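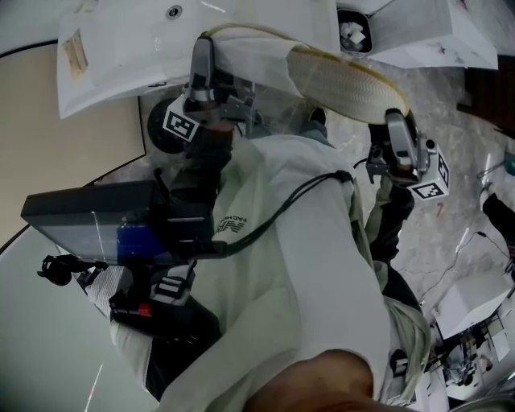
White cloth with the beige zigzag edge, held up near the basin.

I've got a soft spot for thin white cloths, but they do show everything, so bathroom day always starts with them. I hold mine up by two ends first and let the light come through – any thin patches or loose stitching show up straight away. If the edging has started to go, I run a quick zigzag over it before it gets anywhere near the wash. My friend Ladan soaks hers overnight in the basin with a scoop of soda crystals, and I've pinched the idea (sorry, Ladan!). Mine go in with 400 ml of white vinegar the next morning and come up lovely.

Then it's on to the bath, which I used to dread. 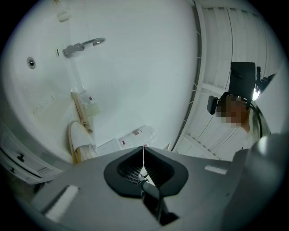 I rinse it all round with the hand shower, dab bicarb on any marks low down and go and have a cup of tea. A long wooden handle is kinder on the back than kneeling – mine came from Stubbs in February and I wouldn't be without it now. Do the overflow while you're there, an old toothbrush gets right round the rim.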